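Notebook, placements desk, December 2021

Spent the morning on the Punlow matching scores again. The claim in their sales deck is that the score predicts whether a live-in caregiver will still be with the family at the end of the contract. I have 1,874 closed placements in our own export and I can't get the score to predict much of anything.

Method, such as it is: took every placement with an end date, dropped the ones that ended because the family moved or the person being cared for died, then split by score band. Top band and middle band finish their contracts at the same rate as far as I can see. The bottom band does worse, but the bottom band is mostly families who left half the intake form blank. So the score may just be measuring who fills in forms. I could have told them that for free.

Benito Sarmiento thinks I'm being unfair, and that the score was only ever meant for au pairs and not for elder care. Maybe. The contract we signed in July says "all in-home placements." I read it twice.

Things I don't trust in the export:
- "Reason for leaving" is typed by whoever closed the file. Thirteen spellings of "personal."
- Rematches get a new record, so a caregiver who moved from one family to another counts as one failure and one success.
- Start dates default to the first of the month if left empty.

Fixed the second one by hand for the Karras office. Have not touched Banska, where the rematch notes are in a separate spreadsheet and the caregiver ID column has lost its leading zeros.

The household tasks list also needs work. "Light housekeeping" is still one checkbox. Families read it as everything up to and including windows, caregivers read it as the kids' dishes and the kids' laundry, and then we get the phone call. I want it split into separate lines (dishes, laundry, children's rooms, shared rooms) with a yes or no on each. Kako's form does this already and is ugly but clear.
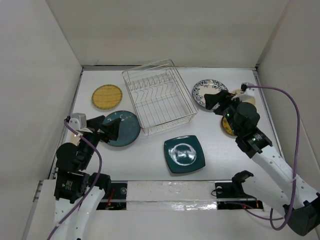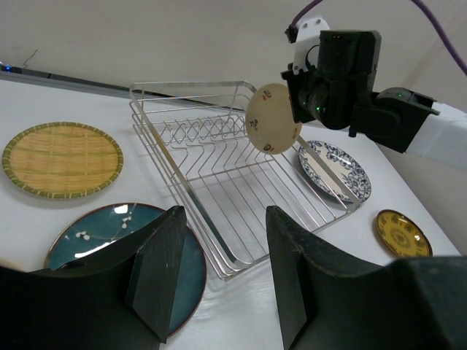 Benito's objection to the longer form is that families will give up halfway through. He has no numbers for that and neither do I. Proposed trial: next 50 families get the long form, the following 50 get the old one, and we compare how many finish. That is too small to settle much, but it would catch a disaster.

Punlow called back after lunch. Their answer on the scores is that we need at least 2,000 closed placements before the model "settles in." We are not far short of that, and I doubt the missing ones will change the picture. Asked for the validation they ran before selling it to us. Was told it would be sent over. It was also going to be sent over in July.

To do: pad the Banska IDs, rerun with rematches joined, leave the blank-form families out and see if the bottom band still looks bad. Don't renew anything until that is done.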